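The last job of the evening

By Zane Vaher

My grandmother washed up the way other people say their prayers. Glasses first, then cups, then cutlery, then plates, and the pans last of all, when the water had given everything it had to give. I have spent most of my adult life doing it in any order I please, and feeling faintly guilty about it every single night.

So when I was asked to write something about kitchens for the August pages, I knew straight away that I didn't want to write about islands or splashbacks or the price of a good oven. I wanted to write about the sink — the one part of the room that every one of us stands at, and that hardly ever gets a kind word.

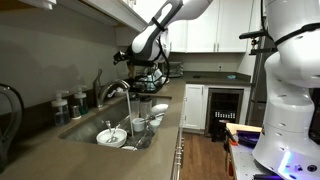 Take the small pile that follows a light supper. There's a bowl with the spoons still in it, a couple of little white cups, two glasses, a plate stood up on its edge at the side. It's hardly anything, and yet I can walk past a pile like that four times before I roll up my sleeves. Dorin Văduva, who ran the kitchen of a guesthouse in Fevamholm for years, told me that the small piles were always the ones that beat him. A hundred and thirty-one plates after a wedding, fine, you put the radio on and get going. Two cups and a bowl, and he'd find himself reading the back of a cereal packet.

His advice, which I pass on with love, is to get the tap running before you've had time to think. A thin stream will do. Fill the bowl, let the spoons soak in it, and by then you're standing there anyway and may as well carry on.

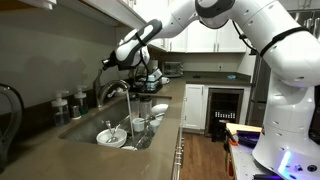 He is also very firm about what lives at the back of the sink. Pump bottles, in his view, are the best thing to have happened to washing up in his lifetime (you can work one with your wrist when your fingers are greasy), and he likes them lined up against the wall where he can reach them without looking. I used to keep mine in the cupboard underneath, behind the bin bags, and I can't tell you how much cheerful swearing I've saved by moving them.

Then there is the matter of the glasses. My grandmother would have had them out before anything else went near the water, and I've come round to her way of thinking, having chipped two good tumblers in one week by letting a plate slide down on top of them. Put them at the back, upright, and work towards them gently if you really must leave them until later.

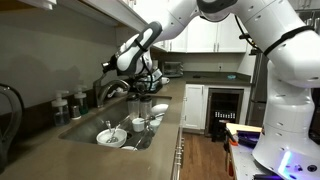 Drying is another argument altogether, and my friend Marius Bălan and I have been having it since we shared a flat in Plasdale. He dries everything with a cloth, at once, and puts it away. I let the air see to it and go to bed, and in the morning the cups are waiting by the kettle, which is where I wanted them in the first place.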